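Home | List archive | Threads | Subscribe | Log in

Re: [oldboxes] Swapping the processor, what order do you do it in?

On Friday a list member wrote:

> I have a Brudeck tower that a neighbor was putting out on the curb. It
> starts fine but it's slow, and I picked up a faster processor for it
> plus a second drive. Before I take anything apart, is there a right
> order to do this in? And how do you all keep from losing the little
> parts? Last time I had the case open on the kitchen table I ended up
> with a screw in the butter dish. Also do I need new thermal paste or
> can I leave the old stuff on?

Hi all,

I've done four of these Brudeck towers since March so I'll jump in. First off, new paste, always! The old stuff dries up like toothpaste on a bathroom sink. Wipe it off both surfaces with alcohol and a coffee filter (paper towel leaves fuzz) and put a small blob in the middle of the new chip. I've been using the Adex paste, the small tube, and I'm still on my first one.

As for order, I pull the drives before I touch the processor. You get a lot more elbow room, and you aren't bumping a cable every time you reach in for the cooler. So: unplug the power cord, side panel off, drive out, cooler off, chip out. Then go backwards. Take a picture of the cables with your phone before you unplug a single one. I skipped that on my second tower and spent a whole evening squinting at the front panel pins with a flashlight in my teeth.
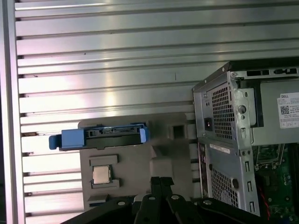 The other thing is to give every part its own spot. I used to just lay things down wherever, and that's how you bend something. Anything with molded pockets works - I've used the trays that come inside shipping boxes, and before that a muffin tin, which is great for screws but not so great for anything wide. Chips should sit flat with the metal side up so nothing rubs the contacts. Drives go in their caddies before you start, so that when you get to that step you just slide them in.

Speaking of caddies, watch out if you buy them used. I got a bag of 14 from Herath Surplus and two of them had a broken tab, and you don't notice until you go to pull the drive back out and it won't budge. They did send me replacements, but it took 16 days. Squeeze the tabs on each one when it shows up.

Oh, and check that the board will take your new processor at all. Same socket doesn't always mean it'll boot, you may need the BIOS update first, and you have to do that with the OLD chip still in there. Ask me how I know.

Does anybody have a good way to get dust out of a power supply without opening it? I've been blowing canned air in through the grill and I think I'm mostly just moving it around. I tried a Purness hand blower too and it was loud enough to send the dog upstairs.

Good luck with it, and let us know if it boots!

3 replies | Share | Previous message | Next message

Get the weekly digest by email. Join 2000 readers. Sign up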